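Rultdale Neighbors Help Board
Food, Kitchen and Mailing

Sending candy and snacks in a care package during summer, what survives?
Posted by plaidthermos

My niece started a summer job at a camp outside Distberg and I want to mail her a box of snacks. It will go out in July, and from here it takes three days on the truck if nothing goes wrong. Last year I sent a box to her brother and the chocolate arrived as one flat brick stuck to the wrappers. He ate it, but I would like to do better.

What I want to know is which things hold up in the heat and how to pack them so they don't get crushed. I have a plain cardboard box and a bag of mixed stuff from the Akanda market, mostly small wrapped pieces and packets. I don't want to pay for cold packs. Also, does it matter what day of the week I send it?

3 replies

oldmillroad
Don't send chocolate in July. Hard candy is fine, gum is fine, crackers get crushed.

bettercupboard
I have mailed a lot of these boxes to kids at school and at camp, so I can go through it in order.

What holds up: hard candy, fruit chews in individual wrappers, pretzels, nuts, dried fruit, drink mix in single sachets, instant soup, beef sticks that don't need a refrigerator. Gummies will soften and stick together if they are loose in one bag, but wrapped one by one they usually come out all right.

What doesn't: anything coated in chocolate, anything with a cream filling, yogurt-covered raisins, caramels in thin paper. Granola bars are fine if they have no coating. Read the wrapper, because plenty of plain-looking bars have a chocolate bottom.

Packing: pick a box that the food nearly fills. Most crushed boxes I've heard about were half empty. Put the heavy and flat things at the bottom, stand the thin sachets along the sides, and use the small twist-wrapped candy to fill gaps at the end. It works as well as crumpled paper and she can eat it. Chip bags need their own layer at the top — or leave them out, they take up a lot of room.

Put the whole lot inside 2 large zip bags before it goes in the box. Camps get ants. If one bag of nuts opens in the mail, you also don't get salt through everything.

Tape the bottom seam twice, and the top seam the same way. Write the address on a card inside the box too, in case the label comes off.

As for the day, send it early in the week so it isn't sitting in a hot depot over the weekend. Koltiven Parcel at the Distberg end does not deliver on weekends, at least they didn't last summer.

Check with the camp first. My son's camp did not allow any nuts and they took out everything that had them, which was half the box.
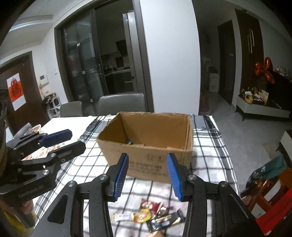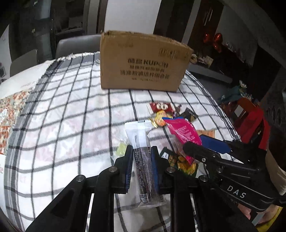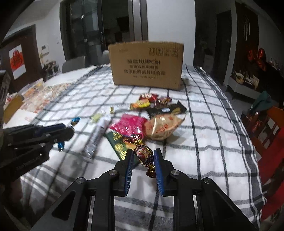
Wrapped sweets and packets on a table. The long white sachet is in the second picture.

lakeside_terry
Agree with most of that, but I would skip the beef sticks. They were fine when I sent them but the smell got into the cookies. If you do want chocolate, wait until October and send a second box then. Postage for 2 small boxes cost me more than one big one, so ask at the counter before you split it up.

plaidthermos
Thanks. I called the camp and nuts are out, so it will be pretzels, drink mix and the wrapped candy. Chocolate can wait for fall.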